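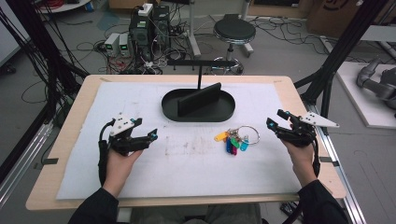
Larken Classroom Listening System

Product overview

The Larken Classroom Listening System is a speech distribution system for rooms in which students with hearing loss, auditory processing difficulties or attention disorders are taught alongside their classmates. The teacher wears a small microphone. Speech is sent to personal receivers worn by individual students and, where the school wishes, to a wall speaker that serves the whole room.

The system is supplied by Guvent to public and private schools, special education cooperatives and residential programs. It may be ordered for a single classroom or for a full building. Existing hearing aids can be used with the personal receiver by means of a neck loop, provided that the hearing aid has a telecoil and that the telecoil has been switched on by the student's audiologist.

What is included

Each classroom set contains one teacher microphone with lapel clip and lanyard, one handheld microphone for student use, personal receivers in the number ordered, a wall speaker with mounting bracket, a charging cabinet, and a printed guide for staff. Neck loops and headphones are ordered separately, as the right choice depends on the student.

The handheld microphone is intended to be passed during discussion. Schools that use group projects, read-alouds or student presentations have asked that it be included in every set, and it is no longer sold as an option.

Specifications

Model: Larken CL
Operating range, teacher microphone to receiver: 70 feet, indoors
Receivers per charging cabinet: up to 30
Charging cabinet: locking, with two keys
Controls on receiver: volume wheel and power switch
Room pairing: by button on the wall speaker
Part number, classroom set: 1363

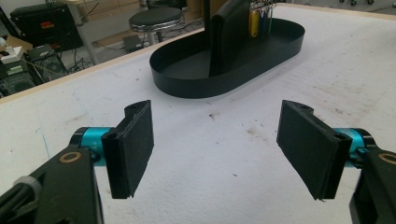

Receivers are paired to a room and will not pick up a teacher's voice from the classroom next door. When a student changes rooms, the receiver is held near the wall speaker in the new room and the pairing button is pressed once. Students in the upper grades generally learn to do this on their own. For younger students, an aide or the classroom teacher should carry out the change before instruction begins.

Volume is set by the student within limits chosen by the school. The upper limit is entered by the building administrator or audiologist and cannot be raised from the receiver itself.

Use with an individualized education program

The system may be listed as an accommodation in a student's individualized education program. Guvent does not determine whether a student is eligible for such an accommodation and does not recommend the system for any particular child. That decision belongs to the student's team, which should include a parent or guardian and a person qualified to interpret hearing test results.

For teams that wish to try the system first, a loan set is available during the school year. The loan set is the same as the purchased set, except that the wall speaker is mounted on a floor stand — no drilling is required. Requests should come from the school or district office. Loan sets cannot be sent to private homes.

Staff training

Training for teachers and aides is included in the purchase price and is led by Lorna Guthrie or Tadeo Retamal of the Guvent school services office. The session covers microphone placement, muting during private conversations, daily charging, and how to check a receiver before handing it to a student. Substitute teachers may attend. A one-page summary is provided for the substitute folder.

Sessions can be held on site or by video. On-site sessions are best scheduled for 8:00 a.m. or after dismissal, as the wall speaker must be tested in an empty room.

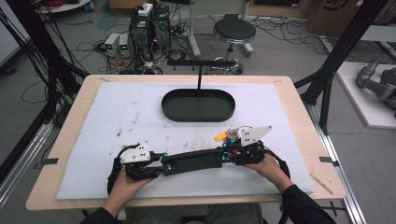 Jindora, May

Orders for the coming school year are now being accepted. Schools that order this month will receive delivery before teachers return to their classrooms. Later orders will be filled in the sequence received.

The price of a classroom set with six personal receivers is $2000. Additional receivers are priced by written quotation. Purchase orders from school districts are accepted — please include the building name and a contact for delivery. Questions about orders may be addressed to Vlasta Matoušek, and questions about repair or replacement to Boonsong Sukprasert, both at the Jindora office.

Owners of the earlier Ilie receivers should note that these cannot be paired with the Larken wall speaker. Ilie receivers will continue to be repaired while parts remain in stock.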